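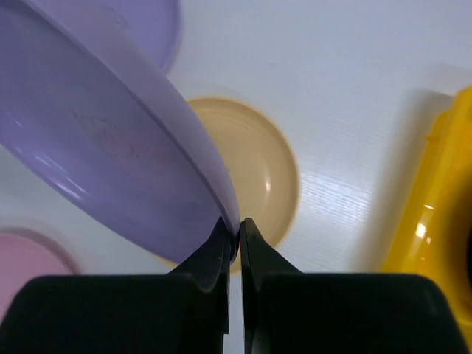 Kular Cell: Setup and Service Gallery

Kular is the small tabletop cell at the Tastari workshop. It has one arm, a Drelitz two-finger gripper and a camera at the wrist, and it spends most of its time picking up plastic bowls and plates and putting them down again. This page follows the cell through its summer service, from power-down to the first picks afterward. Halima Minja did the work and wrote the notes. Settings are the ones in use as of 2nd August.

Before service

Parking the arm. The arm goes to its service pose, with the gripper out over the middle of the table at elbow height. Power stays on until the brakes have clicked in, then the main switch goes off and the lockout tag goes on.

Cycle count. The counter stood at 2,740 picks since the last service. The previous sheet is from December and is kept in the folder on the back of the control cabinet door.

Clearing the table. All dishes and containers come off and get washed in plain dish soap. Don't use the citrus cleaner. It leaves a film and the fingers slide on it for days.

Gripper

Fingers off. Two screws each, from the back side. The left and right fingers look alike but have worn differently, so mark them before they go in the tray.

Fingertip check. Lay a straightedge across each tip and hold it up to a lamp. A little light at the corners is fine. Light in the middle means the tip has worn hollow, and it will lose thin rims. The left one was close to the limit and was swapped for the spare from Munshi.

Cleaning the slide. A lint-free cloth, then a soft brush along both rails. The old grease had picked up a lot of gray dust. Wipe it all out before putting any new grease on.

Regreasing. A thin line on each rail, then run the jaws open and closed by hand until it spreads. Wipe off whatever gets pushed to the ends. Last year's service used too much and some of it ended up on the dishes.

Fingers back on. Start both screws by hand, close the jaws against each other to line up the tips, then tighten. If the tips meet unevenly, loosen and do it again. Shims didn't help when we tried them.

Force setting. Closing force is set at 40 percent. At 50 the softer bowls bend at the rim and spring out when the jaws open. We have gone lower for the flat plates, but they turn in the grip when the arm speeds up.

Wrist camera

Bracket screws. These were the real trouble this time. One had backed out by most of a turn, enough to shift the view sideways and put every pick a little to the right. Both now have a drop of medium threadlocker.

Cleaning the lens. Blower first, then a lens cloth. No spray on the lens itself.

Cable at the wrist. The cable needs a loop big enough for the full wrist turn. Turn the wrist by hand to both ends and watch the loop. The old cable tie had rubbed a flat spot in the jacket, so the cable was moved over and held with a hook-and-loop strap.

Checking the view. With the jaws closed, both fingertips should show, with the table beyond them. If one finger takes up much more of the view than the other, the bracket is crooked.

Exposure. Fixed, not automatic. Shiny plastic gives small white glare spots and the automatic setting keeps chasing them. The values are on the tape inside the cabinet.

Calibration

Board on the table. The board is laid flat and the arm goes to 16 poses around it. Leave the room lights as they are for normal running. The run has to be started over if anyone bumps the table, and that happened once.

Touch check. After calibration, the closed tips are brought down slowly over a pencil cross at each corner of the table. Three corners were right on. The far left was off by the width of the pencil line and was left alone.

Table height. Measured again and typed in fresh. The number carried over from the old file had the tips brushing the surface on low picks.

Back to work

First picks. Slow speed, one bowl at a time, with a hand near the stop button. A bowl picked by the rim will hang at a tilt, and the steeper it hangs the more clearance it needs to pass over the others. The lift height was raised after the first one knocked a plate.

Mixed table. Bowls, plates and taller containers set out with no fixed layout. The tall ones are worth watching, as the side of the gripper gets to them before the fingertips do. Keep-out distance around tall items is now a setting on the main page.

Purple on purple. Two dishes of nearly the same color, one behind the other, are still the hardest thing for the software to tell apart. It sometimes takes both for one dish and aims between them. No fix yet. For now, keep them apart on the table or take the near one first.

Full speed. Run for the rest of the afternoon with no drops. There was a faint squeak from the gripper on opening, gone by the time the grease had worked in.

Still to do

Order another pair of fingers from Munshi. Replace the worn tape on the cabinet door hinge. Print a new force table for the clipboard, since the old one still lists the previous set of plates.

Questions about the cell go to Halima Minja at the Tastari front desk. Please don't change the force or exposure settings without writing it on the sheet.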